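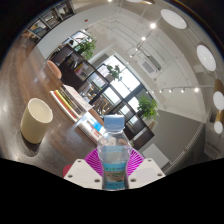 De onde vem a água que bebemos

A água que sai da torneira chega a casa por um tubo. Antes de entrar nesse tubo, passou por uma albufeira, por uma conduta, por uma estação de tratamento e por um reservatório. Este texto explica o percurso por ordem, usando como caso o sistema de Odberg. As palavras assinaladas com a indicação (ver glossário) estão explicadas no fim.

1. A chuva e a albufeira

A água da chuva segue três caminhos. Uma parte evapora e volta ao ar. Outra parte escorre pela superfície do terreno até aos ribeiros. A restante infiltra-se no solo e junta-se à água subterrânea, que se desloca muito devagar entre grãos de areia e fendas de rocha.

O ribeiro Tijani recolhe a água que escorre das encostas à sua volta. A área de onde vem toda essa água chama-se bacia hidrográfica (ver glossário). No fundo do vale, uma barragem trava a corrente e forma a albufeira de Ronilell, a 680 metros de altitude.

Uma albufeira funciona como um depósito. No inverno entra mais água do que sai, e o nível sobe. No verão acontece o contrário. Em setembro, o nível costuma estar no ponto mais baixo do ano, e na margem vê-se uma faixa de terra clara, sem plantas, que mostra até onde a água chegou na primavera.

2. A captação

A água é retirada da albufeira por uma torre com várias aberturas a profundidades diferentes. Os técnicos escolhem a abertura conforme a época. Junto à superfície há mais luz, e por isso há mais algas. Junto ao fundo há lodo e pouco oxigénio. A água do meio costuma ser a mais fácil de tratar.

Cada abertura tem uma grade que retém ramos, folhas e peixes. Depois da grade, a água entra numa conduta de aço com 20 quilómetros de comprimento, que termina na estação de tratamento de Heradska. A estação fica a 558 metros de altitude, mais abaixo do que a albufeira. A água desce pela ação da gravidade e não é preciso usar bombas neste troço.

3. O tratamento

A água de uma albufeira pode parecer limpa e não ser própria para beber. Contém partículas de argila tão pequenas que não se veem uma a uma e microrganismos que podem causar doenças. Num copo, sobre uma mesa, a argila mais fina pode demorar dias a chegar ao fundo.

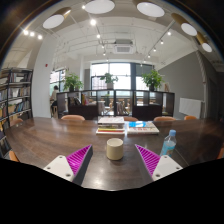 Esperar tanto tempo não é prático quando é preciso abastecer uma cidade. O tratamento faz o mesmo trabalho em poucas horas, com quatro operações.

Coagulação. Junta-se à água um produto chamado sulfato de alumínio e mexe-se com força. As partículas de argila têm carga elétrica negativa e repelem-se umas às outras. O produto anula essa carga, e as partículas passam a poder colar-se.

Floculação. A água é mexida devagar. As partículas chocam, juntam-se e formam flocos, parecidos com pedacinhos de algodão. Se a água fosse mexida depressa nesta fase, os flocos partiam-se.

Decantação. A água passa por tanques grandes onde quase não se move. Os flocos são mais densos do que a água e descem. No fundo forma-se uma camada de lama, que é retirada por raspadores.

Filtração e desinfeção. A água atravessa uma camada de areia, que retém os flocos mais leves. Por fim recebe uma quantidade pequena de cloro, que destrói os microrganismos. Uma parte do cloro fica na água durante a viagem até às casas e continua a protegê-la. É esse o cheiro que por vezes se nota ao abrir a torneira.

Rizwan Kiani é analista no laboratório de Heradska. Recolhe amostras de água à entrada da estação, depois dos filtros e à saída. Mede a turvação (ver glossário), a acidez e o cloro. Se um dos valores estiver fora dos limites, a dose dos produtos é corrigida e faz-se nova medição.

4. O reservatório e a pressão

Depois de tratada, a água vai para um reservatório fechado, construído num ponto mais alto do que as casas. O reservatório tem duas funções.

A primeira é guardar água para as horas de maior consumo. De manhã, quando muitas pessoas tomam banho ao mesmo tempo, sai mais água do que aquela que a estação produz. De madrugada sai pouca, e o reservatório volta a encher.

A segunda função é dar pressão à rede. Quanto maior for a diferença de altura entre a superfície da água no reservatório e a torneira, maior é a pressão. Por cada dez metros de altura, a pressão aumenta cerca de um bar. Num prédio, a torneira do rés do chão tem mais pressão do que a do último andar, e os prédios muito altos precisam de uma bomba própria.

5. A água engarrafada

Nem toda a água que se bebe passa por uma rede pública. A água mineral natural vem de uma nascente ou de um furo profundo. Durante o tempo em que esteve no subsolo, dissolveu minerais das rochas, como cálcio, magnésio e sódio. O sabor muda de uma marca para outra porque as rochas também mudam.
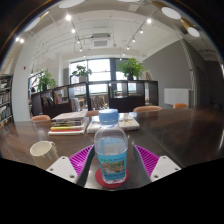
Garrafa de plástico transparente com tampa azul-clara, sobre uma base redonda vermelha.

O rótulo de uma água mineral indica a quantidade dos minerais principais, em miligramas por litro. Para comparar duas águas, lê-se a mesma linha nos dois rótulos. Uma água com muito cálcio deixa mais calcário quando ferve: é o depósito branco que aparece no fundo das cafeteiras e das chaleiras.

As garrafas guardam-se fechadas, em local fresco e sem sol direto.

6. Quanta água se gasta

Em Odberg, cada habitante gasta 117 litros de água por dia. Só uma parte muito pequena é para beber. A maior parte vai para o duche, o autoclismo, a máquina de lavar roupa e a cozinha. Toda essa água é tratada da mesma maneira, incluindo a que serve para lavar o chão.

Para saber quanto gasta a tua casa, pede a um adulto que te mostre o contador. Os algarismos pretos indicam metros cúbicos. Um metro cúbico tem mil litros. Regista o valor numa quinta-feira à noite e volta a registá-lo na quinta-feira seguinte. Subtrai o primeiro valor ao segundo, multiplica por mil e divide pelos sete dias e pelo número de pessoas da casa.

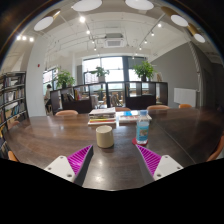 Glossário

Albufeira: lago formado por uma barragem.

Bacia hidrográfica: área de terreno cuja água escorre toda para o mesmo rio ou ribeiro.

Bar: unidade de pressão. A pressão do ar ao nível do mar é próxima de um bar.

Conduta: tubo de grande diâmetro que transporta água.

Turvação: medida da quantidade de partículas suspensas na água. Mede-se fazendo passar um feixe de luz pela amostra e registando a luz que se desvia.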